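Section 4: Recording Drawer Runs with the Hand Gripper
Brelenon Robotics Club, member's guide 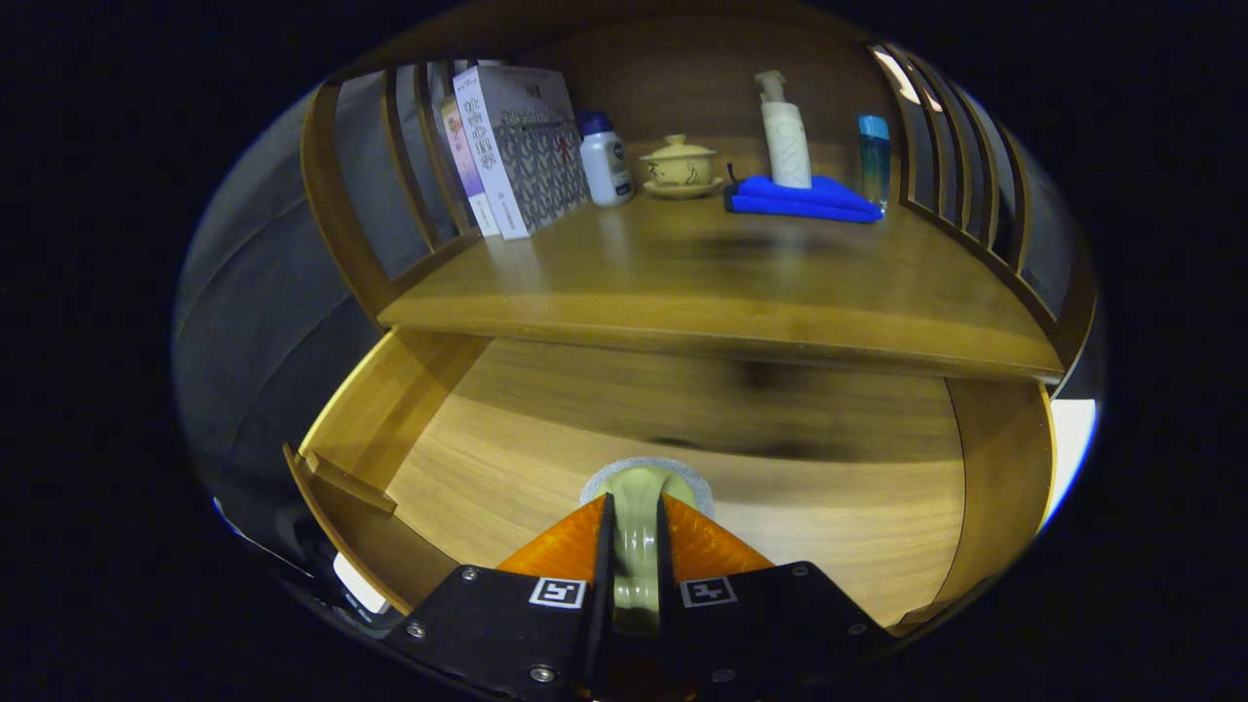

By now you should have your gripper charged and paired from Section 3, and you are ready for what most of our members think is the fun part! Drawer runs are the backbone of the Bangera project, and the arm we hope to bring to the Clalldale meet in October will learn from what you record at home or in the club room. Please take your time with these – a slow, tidy run is worth far more to us than five rushed ones.

1. Pick a drawer that slides easily and pull it open before you start. Leave whatever normally lives on top of the furniture where it is, because a lived-in shelf makes for better practice than a bare one.

2. Place one object on the drawer floor, well away from the front edge. Mugs and small bowls are good first choices.

3. Wipe the two square markers on the gripper body with a dry cloth. The software uses them to work out how far apart the fingers are, so keep your thumb and your sleeves clear of both.

4. Start recording and wait for the beep. Lower the gripper into the drawer with the orange pads open, and come down at a slant so that the body doesn't knock the shelf above.

5. Close the pads gently, lift, hold still for a moment, then set the object back down and stop the recording.

Note: Each run is saved under its own number. If yours begins at 3000 or higher, you are in the shared folder – switch back to your own before going on.

Caution: Never squeeze hard on glass or thin china. The pads are soft, but the Plekholm spring behind them is stronger than it feels.

If the beep never comes, see error 256 in Section 7, or catch Ka-ming Kuo at the Saturday session.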